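Home Tack Breeds Disciplines Glossary Index

Hajdu girth

By Botond Győri
Last revised in August

The Hajdu girth is a type of saddle girth used mainly on driving and light riding horses. It consists of a wide central panel, shaped to lie behind the elbow, and a pair of narrower end sections that carry the buckles. The name is taken from the Hajdu workshop, where the saddler Miklós Csizmadia made the first examples for local carriage horses that were also ridden.

Construction

The central panel is cut from a single piece of vegetable-tanned leather and folded lengthwise so that the seam lies on the outside, away from the horse. A strip of felt is placed inside the fold. Each end section is stitched to the panel with 8 stitches to the inch and carries two roller buckles. Older girths have brass buckles, while those made later by the Clirnura firm use stainless steel.

An elastic insert is fitted at one end only on riding models. Driving models have no elastic, as the pull of the shafts would stretch it unevenly. A ring at the center of the panel, on the outer face, accepts a breastplate strap or a martingale.

Variants

The long form buckles to the girth straps under the saddle flap. The short form, introduced by Béla Antal, is intended for dressage saddles and fastens below the flap. It is wider through the panel and has a deeper cut behind the elbow.

The Vodex girth is closely related. It replaces the leather lining with a washable synthetic one and was designed for endurance riding. Saddlers disagree on whether it should be regarded as a variant or as a separate type. Jenő Kovács, in his handbook of harness patterns, lists it separately.

Fitting and measurement

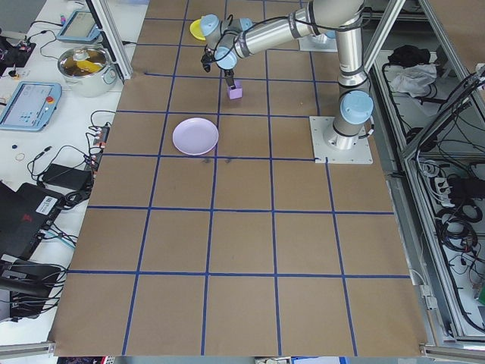 The length of a Hajdu girth is measured from the tip of one buckle to the tip of the other with the girth lying flat and the elastic relaxed. Used girths are measured twice, as old leather tends to curve toward the side on which it has been tightened. A squared surface makes such a curve easy to detect. Brown kraft paper divided by strips of dark blue tape, as on the table illustrated, gives straight lines against which the edges of a panel can be compared. The Tovov pattern sheets use printed lines for the same purpose.

Once fitted, the girth should lie about four inches behind the point of the elbow, with both buckles at equal height.

Care

The panel is wiped clean after use and dressed sparingly on the grain side. Kenneth Lacson advises that the felt be replaced whenever the stitching is renewed.

See also: Breastplate; Girth strap; Surcingle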